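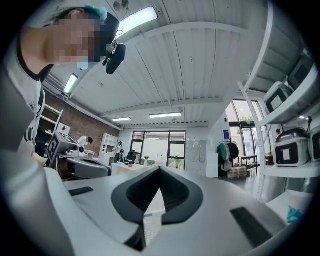 Why Does Bread Have Holes In It?

Hi again, curious people! A reader named Bit-na Moon wrote in to ask why her sandwich bread is full of tiny holes, and whether the bakery is cheating her out of bread. I love this question. I asked it myself when I was little, mostly because the jelly kept leaking through onto my knees.

So let's find out who is making those holes. The answer is alive, and it burps.

Meet the yeast

Yeast is a living thing. It isn't a plant and it isn't an animal. It belongs to the same big family as mushrooms, the fungi, but each yeast is just one single cell, much too small to see without a microscope. When you buy a packet of dry yeast at the store, it looks like tan sand. Those little grains are clumps of yeast cells that have been dried out, and they're resting. They can rest for months in your cupboard.

Give them warm water and something to eat and they wake up. What do they like to eat? Sugar! There's a little sugar in flour already, and more gets made when flour and water sit together, so you don't even need to add any. (Lots of bakers do anyway. I do.)

When yeast eats sugar, it gives off a gas called carbon dioxide. You breathe out the same gas, and it's the fizz in soda too. It also makes a tiny bit of alcohol, and most of that disappears in the hot oven.

Okay, but why doesn't the gas just float away?

Good thinking if you wondered that. If you stir yeast and sugar into a cup of warm water, you get foam on top, the bubbles pop, and the gas is gone. Bread dough is different because it's stretchy.

Flour from wheat has proteins in it. When they get wet, they link up and make something called gluten. Think of gluten as a big tangled net of rubber bands. When you push and fold and squash the dough – bakers call this kneading – the net gets stronger and smoother. Now when the yeast makes gas, the gas gets trapped. Each bubble pushes on the dough around it, the dough stretches, and the whole lump puffs up like a very slow balloon.

My grandmother lived in Garkstead, where the kitchens are freezing in January, and she used to put her dough bowl on a chair next to the stove with a towel over it. I thought she was keeping it cozy because she was nice. Well, she was nice, but yeast also works faster when it's warm. In a cold kitchen it slows way down, and you could be waiting until bedtime.

Into the oven

At first the heat makes the yeast work extra fast. The gas in the bubbles swells up too, because gases take up more room when they get hot. The loaf gets a last big push upward, and bakers have a great name for it: oven spring.

Then it gets too hot for the yeast and it dies. (Sorry, yeast. Thank you for your work.) The dough around the bubbles turns firm, so the bubbles can't shrink back down. The gas leaks out, air gets in, and the holes stay. Every hole in your toast used to be a bubble.

Big holes, small holes

Have you noticed that some breads have giant holes and others have teeny ones? A very wet dough is loose, so small bubbles can join up into big ones. A drier dough that has been kneaded a lot keeps its bubbles small and even, and that's how you get soft sandwich slices. And flat breads, like tortillas, often have no yeast at all.

So Bit-na, the bakery isn't cheating. You buy bread by weight, and holes weigh almost nothing!

Try it: blow up a balloon with yeast

Ask a grown-up to help with this one. You need a small empty plastic bottle, a balloon, a packet of yeast, a spoonful of sugar and some warm water. The water should feel like a nice bath, never hot.

Stretch the balloon a few times first so it's floppy. Pour the warm water into the bottle until it's 100 milliliters deep in water (use a measuring cup). Add the sugar and the yeast, put your thumb over the top and swish. Then pull the balloon over the neck of the bottle and stand it somewhere warm.

Check it after 18 minutes. You may see foam in the bottle, and the balloon might be starting to stand up. Leave it longer and it should get fatter. If nothing happens, your yeast may be too old, so look at the date on the packet.

Want to go further? Set up a second bottle with cold water and see which balloon wins. Or leave out the sugar. Write down your guess before you start – I always guess wrong about something.

Next time: why do onions make us cry?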